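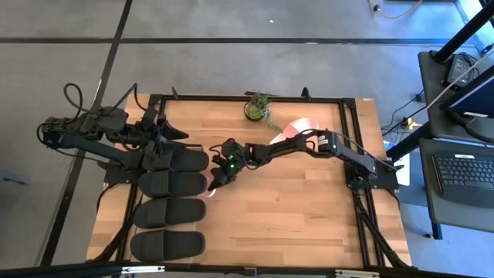
Workshop > Tips > Robot arms
Benches Tools Wiring Arms Ask us

I've been building a two-armed table at the shared workshop in Oltthorpe since July, and I've picked up a few things the slow way (mostly by breaking them!).

Bolt your base plate to the frame rail, not the tabletop. Mine was on the wood at first and it wobbled every time the arm stretched out.

Bundle the cables along the upper link but leave a good loop at the base. I pulled mine tight once, reached across the table and out came the plug.

Slide sandals are brilliant for practice – light, cheap, and they don't mind being dropped. Line the black ones up down one side with the toes all pointing the same way, and use a pink one when you want something that stands out against the wood.

Naheed Tanoli puts tape lines on the floor so the frame goes back in the same spot after sweeping. I've pinched that idea.

Check your bolts again after 65 runs. Mine had worked loose by then, and I'd only nipped them up that morning.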